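Paralleles Rechnen, Begleitskript
Kapitel 8: Lastverteilung und Kommunikation bei Gebietszerlegung
Stand: Dezember
Von Hatice Yüksel

Skript durchsuchen Suchbegriff eingeben Suchen

8.1 Ausgangslage

Vorausgesetzt werden die Diskretisierung elliptischer Randwertprobleme mit finiten Differenzen und die Grundlagen von MPI (Punkt-zu-Punkt-Kommunikation, kollektive Operationen, abgeleitete Datentypen). Betrachtet wird ein strukturiertes Gitter mit N Punkten, das auf P Prozesse verteilt ist. Jeder Prozess besitzt ein Teilgebiet und hält zusätzlich eine Randschicht aus Kopien der Nachbarwerte (Halo). Die Breite der Randschicht richtet sich nach dem Differenzenstern. Für den Fünf-Punkte-Stern genügt die Breite eins.
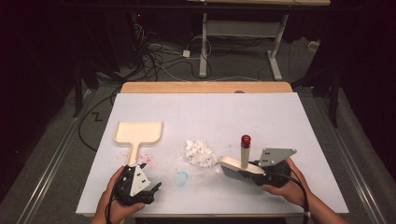
Hatice Yüksel

8.2 Kostenmodell

Die Zeit für einen Iterationsschritt setzt sich aus Rechenzeit und Kommunikationszeit zusammen:

T(P) = max_p ( c · n_p + k_p · α + m_p · β )

n_p ist die Zahl der Gitterpunkte auf Prozess p, c der Aufwand je Punkt, k_p die Zahl der Nachrichten, m_p das Nachrichtenvolumen in Worten. α bezeichnet die Latenz, β die Übertragungszeit je Wort. Das Maximum über p ist wesentlich: Bei synchronisierter Iteration bestimmt der langsamste Prozess die Schrittzeit, Mittelwerte über alle Prozesse sind für die Beurteilung unbrauchbar.

Bei einer Streifenzerlegung des zweidimensionalen Gitters mit N = n² Punkten hat jeder innere Prozess zwei Nachbarn und tauscht je Richtung n Werte aus. Das Volumen m_p hängt nicht von P ab. Bei einer Blockzerlegung mit quadratischen Blöcken sind es vier Nachbarn und je Richtung n/√P Werte. Die Streifenzerlegung hat also weniger Nachrichten, die Blockzerlegung für P > 4 das kleinere Volumen. Welche Variante günstiger ist, entscheidet das Verhältnis von α zu β · n. Auf kleinen Gittern mit hoher Latenz gewinnt häufig der Streifen.

Diagonale Nachbarn werden beim Fünf-Punkte-Stern nicht benötigt. Beim Neun-Punkte-Stern kommen sie hinzu, lassen sich aber vermeiden, wenn der Austausch richtungsweise nacheinander erfolgt und die bereits empfangenen Randwerte im zweiten Schritt mitgeschickt werden. Der Preis ist eine zusätzliche Synchronisation zwischen den Richtungen.

8.3 Ungleichgewicht

Als Maß dient

λ = max_p w_p / ( (1/P) · Σ w_p )

mit der Last w_p von Prozess p. λ = 1 bedeutet perfekte Verteilung. Die auf den Rechenanteil bezogene Effizienz ist durch 1/λ nach oben beschränkt.

Beispiel: Auf 80 Prozessen sei die Last auf allen Prozessen gleich w, auf einem einzigen jedoch 3w. Dann ist der Mittelwert 82w/80 = 1,025w und λ = 3/1,025 ≈ 2,93. Ein einzelner überladener Prozess drückt die Effizienz damit auf unter 35 Prozent. Eine Umverteilung, die nur diesen einen Prozess entlastet, bringt mehr als jede Verfeinerung der übrigen Partition.

Die Last ist in der Praxis nicht proportional zur Punktzahl. Ortsabhängige Materialgesetze, lokal unterschiedliche Iterationszahlen und Randbehandlung verschieben das Gewicht. Im Übungscode Jolleck wird w_p deshalb gemessen, als Zeit zwischen dem Ende des Halo-Austauschs und dem Beginn der nächsten Reduktion. Wartezeiten in MPI_Waitall gehören nicht in die Messung - ein häufiger Fehler in den Abgaben.

8.4 Partitionierung

Drei Verfahren werden behandelt.

a) Rekursive Koordinatenbisektion. Das Gebiet wird abwechselnd entlang der Koordinatenachsen so geteilt, dass beide Hälften gleiches Gewicht haben. Der Aufwand ist gering, die Schnittlänge bei gestreckten Gebieten mäßig. Für P, das keine Zweierpotenz ist, wird im Verhältnis der Prozesszahlen geteilt. Bei P = 33 lautet der erste Schnitt 16 zu 17.

b) Raumfüllende Kurven. Die Zellen werden entlang einer Hilbert- oder Morton-Kurve nummeriert und die eindimensionale Folge in P Abschnitte gleichen Gewichts zerlegt. Eine Neuverteilung verschiebt nur die Abschnittsgrenzen. Die Morton-Kurve ist einfacher zu berechnen, erzeugt aber unzusammenhängende Teilgebiete. Bei der Hilbert-Kurve auf vollständigem Gitter ist jeder Abschnitt zusammenhängend.

c) Graphpartitionierung. Knoten sind Zellen, Kanten sind Datenabhängigkeiten. Minimiert wird das Gewicht der geschnittenen Kanten unter einer Schranke für λ. Das Problem ist NP-schwer, verwendet werden Mehrebenenheuristiken. Der Kantenschnitt ist nur eine Näherung für das Kommunikationsvolumen: Ein Randknoten mit zwei Kanten in dasselbe Nachbargebiet wird zweimal gezählt, aber nur einmal verschickt.
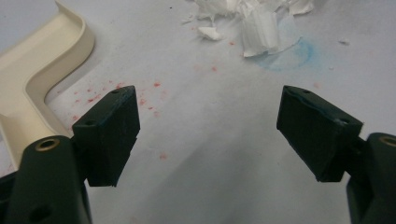 Abb. 8.1: Greiferfinger über heller Tischplatte

8.5 Überlappung von Rechnung und Kommunikation

Die Punkte eines Teilgebiets zerfallen in innere Punkte, deren Stern vollständig lokal ist, und Randpunkte. Daraus ergibt sich der Ablauf:

1. MPI_Irecv für alle Nachbarn
2. Randwerte packen, MPI_Isend
3. innere Punkte berechnen
4. MPI_Waitall
5. Randpunkte berechnen

Im Idealfall gilt T = max(T_innen, T_komm) + T_rand. Ob er erreicht wird, hängt davon ab, ob die MPI-Implementierung ohne Aufrufe aus dem Anwendungsprogramm Fortschritt macht. Ist das nicht der Fall, hilft ein gelegentliches MPI_Test innerhalb von Schritt 3 oder ein eigener Kommunikationsthread. Der Sendepuffer darf vor Abschluss von Schritt 4 nicht überschrieben werden. Für Jacobi ist das Schema unmittelbar anwendbar. Gauß-Seidel verlangt eine Färbung der Gitterpunkte, mit einem Austausch je Farbe.

8.6 Aufgaben

Aufgabe 1. Leiten Sie für den dreidimensionalen Sieben-Punkte-Stern das Nachrichtenvolumen bei Scheiben-, Stab- und Würfelzerlegung her.

Aufgabe 2. Bestimmen Sie in 8.3 die Last des überladenen Prozesses, bei der λ = 2 gilt.

Aufgabe 3. Erweitern Sie Jolleck um den Ablauf aus 8.5. Messen Sie T_innen und T_komm getrennt und geben Sie für jede Messung den Median aus 8 Läufen an.

Die Lösungen zu Aufgabe 1 und 2 sind schriftlich bei Sinan Ertürk abzugeben, der Quelltext zu Aufgabe 3 bei Ilgın Toprak. Korrekturen zu 8.4 stammen von Calum Lamont.

0 Kommentare 3-mal geteilt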